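Home Browse Tags Unanswered Log in

Fontana (TV movie): Trallo disc is shorter than the tape. Cut, or just sped up?

tagged: tv-movies, runtime, home-video, pal

I have two copies of Fontana and neither one matches what the reference books say about it, so I am trying to work out what I own.

The first is the Hinditz VHS, NTSC, bought from a rental store that was selling off its shelves. The box says 100 minutes. The tape runs 100 minutes from the first frame after the Hinditz logo to the end of the credits. I timed it twice with the same VCR.

The second is the Trallo DVD, PAL, single layer, no extras except a text biography of the director. The box also says 100 minutes. The disc runs 96. My player handles both formats and the counter agrees with the software player on my computer, so I don't think the counter is the problem.

Both open with the same title card and both have the scene in the ferry office. Both end on the parking garage. I watched them a week apart and didn't notice a missing scene, but I wasn't watching for one. The music over the end credits did seem a little brighter on the disc. I assumed that was the mastering.

To make it worse, two of my books list Fontana at 118 minutes, and one of those describes a subplot about the brother-in-law's trial in Mistska that isn't on either copy. In my versions the trial is mentioned once, on the phone.

What I would like to know:

Is the disc cut compared to the tape, or is it the same edit at a different speed?

Is there a way to check this at home without buying software?

Is the 118 minute version real, and if so was it ever sold?

I don't need the best-looking copy. I'm working through everything this director did for television and I want to be able to write down which version I saw.

posted by slow_dissolve

slow_dissolve's post has 9 votes

tapehead_annex

Same edit, different speed. You can get there with arithmetic and then confirm it with a stopwatch.

Fontana was shot on film at 24 frames per second. NTSC video carries film by repeating fields in a fixed pattern, so the running time on the tape is very close to the running time of the print. PAL runs at 25 frames per second, and the normal practice for film material was to transfer one film frame to one video frame and let it play fast. The picture and the sound both gain a little over 4 percent. A 100 minute film comes out at 96 minutes on a PAL disc with nothing removed. Trallo copied the 100 from the theatrical paperwork, as a lot of labels did.

The brighter music is the same effect. Unless the label paid for pitch correction, the soundtrack goes up along with the speed, and the change is a bit less than a semitone. Most people don't hear it in dialogue. It is much easier to hear in a cue you already know from another copy.

A matching total does not prove that the two edits match. A label could remove a scene and put an extended one in somewhere else, or leave the credits off and add a long logo. So check it in sections:

Pick a stretch that starts and ends on a hard cut. Fades are no good because you can't agree with yourself on where they begin. The cut into the ferry office makes a good start point, and the cut to the outside of the courthouse much later makes a good end point.

Time that stretch on the tape. Use a stopwatch and not the VCR counter, unless your VCR reads the control track in hours, minutes and seconds. On the Hinditz tape I get 9 minutes even.

Time the same stretch on the disc. If nothing is missing, it should come out at 8:38. I don't own the Trallo, so you will have to supply that one.

Divide the tape time by the disc time, both in seconds. You want a result near 1.043. Do the same for four or five other stretches that together cover the whole film. If every stretch gives the same ratio, there are no cuts large enough to matter. If one of them is off, split that stretch in half and time both halves, and keep going until you have it cornered.

Stopwatch error is worth keeping in mind. With a stretch of several minutes, half a second either way does nothing to the third decimal place that you need to worry about. With a stretch of 20 seconds it will give you nonsense.

One limit on this method: it finds missing or added footage. It will not find alternate takes of equal length, or a line that was redubbed. TV movies that were sold overseas as theatrical features sometimes got both. For that you have to run the two copies side by side, and the speed difference makes that tedious. The usual way is to slow the disc down to 96 percent in a software player and nudge it at each reel change.

About the 118 minute version I only know what you know. I have seen the figure, never the footage.

slow_dissolve (comment): Got 8:38 on the disc for the ferry office stretch. The rest I'll do this weekend.

guest_2207

if the box says 100 and it plays 96 its cut, they always cut the euro ones for violence. I had a Trallo disc of some other thing and half the knife fight was gone. send it back

tapehead_annex (comment): The ratio he measured rules that out for the section he measured. Trallo did issue cut discs, but a label's record on a different title doesn't say anything about this one.

verso_and_recto

The first answer covers the speed question. I'll take the third part, as I have seen the long version.

It exists. The 118 minutes is the US broadcast edit with the commercials taken out. It was shown in one night in May in a three-hour slot padded with a news special, and repeated at least once in late night. The 18 minutes you don't have break down more or less like this: the brother-in-law's trial, played out as its own storyline; a longer version of the drive up from the coast; and recap material after the act breaks. The recaps are short but there are several of them, and they repeat shots you have already seen. Nobody would miss those.

The trial is a different matter. It was shot by the same crew on the same schedule, and it carries the main character's reason for going to the garage at the end. In the 100 minute cut that reason is reduced to the phone call. I had always taken the phone call for a clumsy piece of writing until I saw what it was standing in for. You can hear that the line was recorded later — the room tone changes in the middle of the sentence.

The 100 minute cut was prepared for theaters outside the US. Hinditz licensed that cut for tape, presumably because it was the one with a clean video master, and Trallo's disc comes from the same source or from a print of it. So you own one version twice, at two speeds.

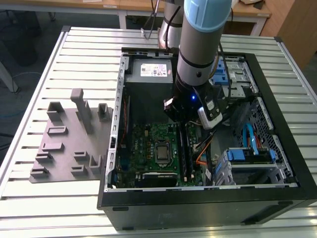
As for whether the broadcast edit was ever sold, not that I have been able to find. I checked the Hinditz catalogs through the end of the label and there is one entry for Fontana, at 100 minutes. The copy I saw was an off-air recording, with the commercials paused out by somebody with good reflexes and a few seconds lost at each break. It timed out a little short of 118 for that reason. Recordings like that do circulate among collectors, and I can't tell you where to get one here under the site rules.

Two things to look for if you are ever offered a copy and want to know what it is before you spend money on it. First, the title card. The broadcast edit puts the title over the harbor, and the theatrical cut puts it over black. Second, the framing. The broadcast edit is full frame, and so is the Hinditz tape, but the Trallo disc is matted to 1.66. If you compare the courthouse steps on your two copies, you should see more at the top and bottom on the tape. The matting was done for the theatrical prints, so I wouldn't call the disc wrong, but the film was composed for television and the close-ups look tight on it.

For your notes I would write "theatrical cut, 100 minutes" for both, and then the format and the label. Recording the disc as a 96 minute version is how these phantom edits get into the reference books. There is already one website that lists Fontana in three versions, and the third is your disc.

slow_dissolve (comment): Title over black on both of mine, and the disc is matted as you say. Marked as accepted. I'll add the remaining stretch timings under the first answer when I have them.

verso_and_recto (comment): Please include the end credits as a separate stretch. On my tape they crawl slower than the ones on the off-air copy, and I would like to know if the disc agrees.

last edited 2021-01-27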